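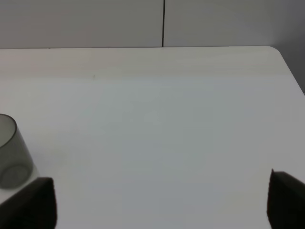

How often should the finger pads on a small gripper be replaced?

Go by grip, not by date. When the pads start letting a smooth part creep under a normal close, they're due. On our cell that has been every 2000 cycles or so on glass, and longer on cardboard.

Posted by tuvow_bench

jsetiawan wrote:
Thanks. I look after the tabletop cell at Flellthorpe and took it over in June. The old log says pads were changed at 158 hours and then nothing after that. The close force is set to 8 in the Rametti software. Is that high for drinking glasses? The default was 9 and somebody turned it down.

tuvow_bench wrote:
8 is fine if the pads are clean. Wipe them with alcohol on a lint-free cloth, let them dry, then try a pick before you touch the force. Most slipping I get called for is skin oil off the glasses.

marlon_k wrote:
I'd disagree on the alcohol. It dried out two sets of ours and they went shiny at the tips. Warm water and a drop of dish soap, then rinse. Takes longer but the pads last.

tuvow_bench wrote:
What pads? The Savchuk ones are silicone and I've never had trouble. If yours were urethane I can believe it.

marlon_k wrote:
Urethane, yes. Bought in a hurry. Still wouldn't use it every shift on anything.

jsetiawan wrote:
No idea what mine are. They're black, and there's no part number left on the back. I'll do soap and water until I find out.

Second thing. With a tinted glass on the white table, the wrist camera finds it most of the time, but the center point it gives me moves between tries. Should I redo the hand-eye calibration?

pell_r wrote:
Yes, redo it. Any time the center wanders I recalibrate first.

tuvow_bench wrote:
I wouldn't. A bad calibration gives you the same error every time. If the point moves and the glass hasn't, it's detection. Lock exposure and white balance, then run it again with a plain solid block. If the block is steady, leave the calibration alone.

pell_r wrote:
Unless the camera bracket is loose. Ours was and it looked just like that.

tuvow_bench wrote:
Fair. Check the bracket screws before any of it.

jsetiawan wrote:
Bracket was tight. Auto exposure was on, so I locked it. Block is steady, glass is better but still drifts a little. Pads are washed and I left the force at 8. Going to order a set from Savchuk and write the date in the log this time.

Juwita Setiawan

marlon_k wrote:
Write the cycle count too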